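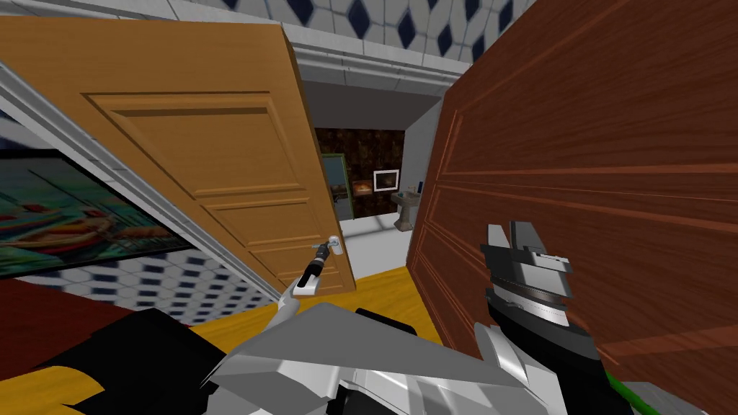
Frequently Asked Questions
Tundley Interior Doors, Plamthorpe

We get a lot of the same questions by phone, and we're always happy to chat, but we thought it might save you a call if we wrote the answers down (and if it doesn't, please do call anyway!).

How do I measure for a new door?
Measure the old door itself, not the opening, and do it at the top, the middle and the bottom, because older houses have a way of settling and you may well get three different numbers. Send us all of them. We'd much sooner have too many numbers than too few.

Can I keep my old frame?
Very often, yes. If the frame is solid and the hinges sit flat, we can usually cut the new door to match what you have. Frames that have been painted many times over may need a little scraping first, and you're welcome to do that yourself if you enjoy that kind of thing.

What does fitting cost?
Fitting is $124 per door, and that covers hanging it, cutting in the handle and taking the old door away if you'd like it gone. A small deposit of $66 holds your date and comes off the final bill.

My door came unfinished. How soon do I need to seal it?
Let it rest flat indoors for 5 days so it can get used to your house, and then seal it before you hang it. Please do all the edges, top and bottom included! The bottom edge is the one people forget, and it's the one that soaks up damp from a mopped floor.

Do you sell handles too?
We do. Most of our customers choose the Trita lever, which comes with its screws and latch and fits left or right. If you already have handles you love, bring one along and we'll drill to suit.

My door sticks in the summer. Is it faulty?
Probably not, bless it. Wood swells when the air is humid, and a door that rubs in July often behaves beautifully by November. Try tightening the hinge screws first. If it still sticks once the weather turns, give us a call and we'll come and plane it.

How long will my order take?
Stock sizes are ready in 7 days. Special sizes come from the McIver workshop and take longer, so ask us for a date before you book your painter.

Page updated August 21, 2021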